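Moon hand-held gripper pair
Zeltum / Grippers / Moon / Set-up and care

Page updated 08/10/2022
In stock at Sirnanau. Spares ship separately, see end of page.

Sold as a pair, left and right. White bodies, black jaws. The two are not interchangeable, the jaw linkage is handed, so check the label on the side before you pick up a screwdriver. We still get lefts sent back as "faulty rights".

What's in the case
Left unit, right unit
Charging lead, double ended
Jaw pads, 4 spare
Hex key for the jaw screws
Cleaning brush
Set-up card (the February card has the old light codes on it – bin it, use the ones on this page)

First set-up
Charge both to full before anything else. Takes 40 minutes from flat.
Switch the left on first, then the right. Wait for green on both.
Open and close each jaw fully 8 times with nothing in it. Slowly. This sets the end stops.
If one side feels gritty, stop and go to Jaws below.
Redo the end stops whenever pads have been changed. People forget this one and then blame the pads.

Working area for cloth
Flat floor or a low table, either will do. Lay a plain ground sheet in one colour, bigger than you think you need, and pull the worst creases out by hand. Perfectly flat isn't necessary. Mark the far edge with two bits of coloured tape so the sheet goes back in the same place each time. Dark cloth on a pale sheet is easiest to work with. Keep cables off the sheet altogether, a jaw will happily pick one up along with the hem.
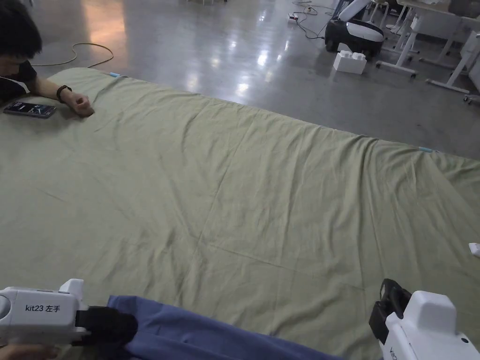 Moon pair on dark blue cloth, marker tape along the far edge of the sheet.

Grip the cloth a little way in from the edge, two layers if there's a hem. Right at the edge and thin stuff slides out. For stretchy knits fit the ribbed Floson pads (extra, see spares), the smooth ones supplied are fine for cotton and most bedding. Don't squeeze harder to make up for the wrong pad. You'll only wear the linkage.

Lights
Green, steady – ready
Green, slow blink – charging
Amber – end stops lost, do the 8 open-and-close again
Red – jaw blocked or overheated, switch off, leave it to cool, look for thread
No light – flat, or the switch has been knocked. Try the switch first.

Both units should show the same thing before you start. If one is green and the other isnt, turn both off and begin again with the left. 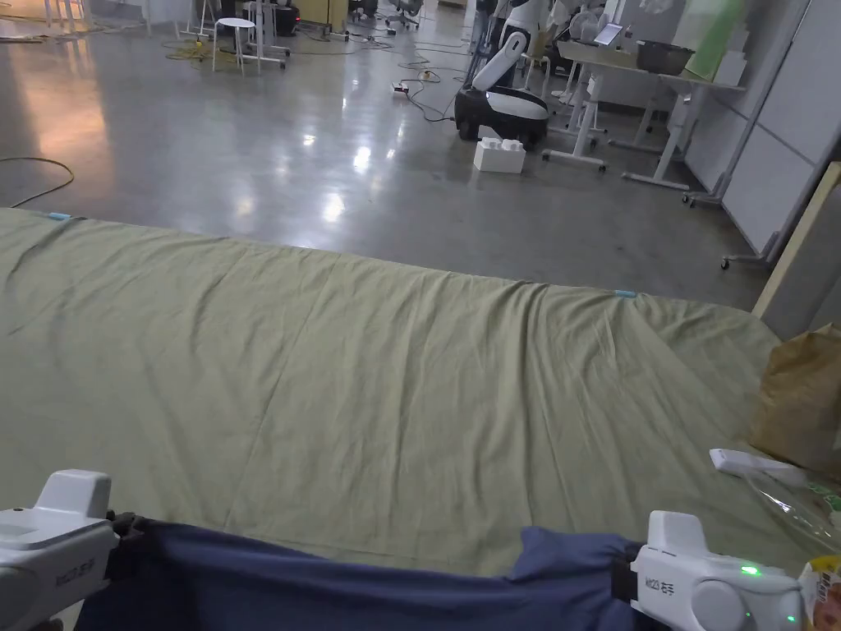

Lint is the main enemy. Fleece and towelling are the worst, new cotton not far behind. It packs in behind the pads where you can't see it and the jaw stops closing fully, then the stops drift and you get amber. So:

End of each day
Brush jaws out, open and closed.
Wipe bodies with a barely damp cloth. No spray, no solvent, it lifts the printing and then you can't tell left from right.
Switch off. Jaws left open in the case, never clamped shut.

Every week
Pads off, clean behind, pads back on.
Check jaw screws. Finger tight plus a nudge with the key. Not more, the thread is in plastic.
Run a finger over the body seams. Any gap, send it in.

Jaws
Gritty or stiff: pads off, brush out, pull any thread with tweezers in the direction it wants to come. One drop of light oil on the pivot, wipe the excess. No grease please. We have had units back full of it and it holds lint like glue.
Jaw closes crooked: usually one pad not seated. Push until it clicks. Still crooked, the finger is bent, replace the pair of fingers and not just the one.
Jaw won't close: check for red light, then thread, then the pivot pin. If the pin has walked out, stop using it. 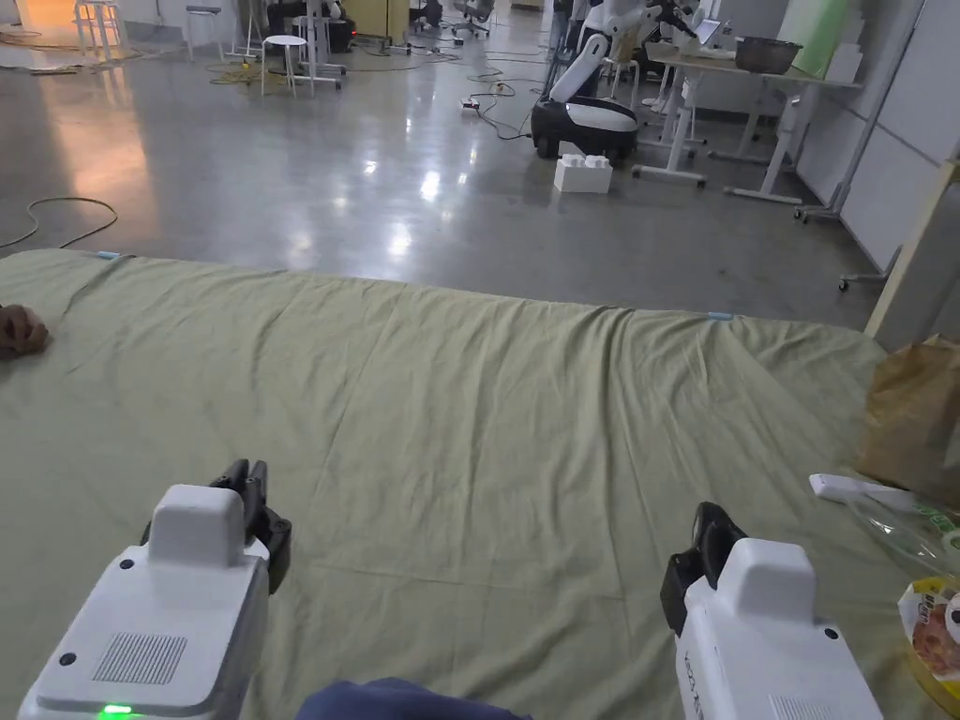

Storing longer than a month: charge to half, case closed, somewhere dry. Top up every 3 months. A battery left dead flat over winter probably won't come back and it isn't covered.

Dropped units. Check the jaw meets square, check the seams, redo the end stops. If it rattles, dont open it, the screws on the top are ours and opening them ends the warrenty.

Spares
Smooth pads, set of 4
Floson ribbed pads, set of 4
Jaw fingers, left or right, say which
Charging lead
Battery – workshop fit only

Repairs
Send to the Zeltum workshop, Sirnanau. Both units even if only one is poorly, we match them on the bench. Put a note in with what the light was doing. Pads off, case on, lead not needed.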